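Flamari put out a second album this week without telling her own label, which learned of it the way everyone else did, from a stack of cassettes at a merch table in Latmont.

The singer, born Nneka Igwe, sold 637 copies of "Cletow" after her Friday show at the old roller rink. The tape runs 30 minutes, has no singles, and ends with four minutes of her aunt arguing with a bus driver. It isn't on any streaming service. Asked when it would be, Igwe said she'd have to find someone with a tape deck first.

Her debut came out in February and did the sort of business that gets people at a small label promoted. Uzor Records had been planning a careful follow-up for next year, with guest verses, a remix package and a short film about the making of the remix package.
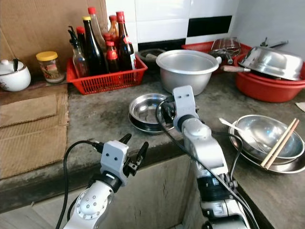 The label's statement, issued late Saturday, said Uzor was "thrilled by Flamari's creative spontaneity" and was "reviewing its agreements," two phrases that don't often share a paragraph. By Sunday morning the first one had been moved to the end.

As for the music, it's good, and a bit rude about it. Where the debut was all whispered hooks and finger snaps, "Cletow" is mostly organ, hand drums and a voice recorded so close you can hear her deciding whether to bother with the high note. She usually doesn't. The best song, "Landlord's Nephew," has one chord and gets a lot of use out of it. The worst, "Gravel," has seven.

Tanko Olaniyan produced the tape and played nearly everything on it, apart from the organ, which belongs to a church and came with a schedule. Sessions stopped at choir practice and started again when choir practice was over. On side two you can hear somebody locking up.

Fans have sorted themselves into the usual camps. One thinks the tape is a brave refusal of the playlist economy. The other would like to hear it, please, and doesn't live near Latmont. Copies that sold for a few dollars on Friday were being listed online at prices better suited to a used refrigerator – shipping extra.
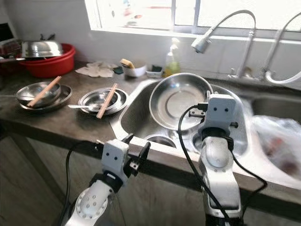 Beverley Rewi drove three hours to the show and bought two tapes, one to play and one to keep sealed. She said she has since played both, that the sealed one sounded the same, and that she would have paid more for a lyric sheet. "I've been singing 'holy water' for two days and I think it's 'hold the waiter,'" she said.

Igwe plays Latmont again next month, in a hall that holds 2,000. She has promised more tapes, though she wouldn't say how many, or whether they'd be the same album. Uzor Records said it looked forward to finding out.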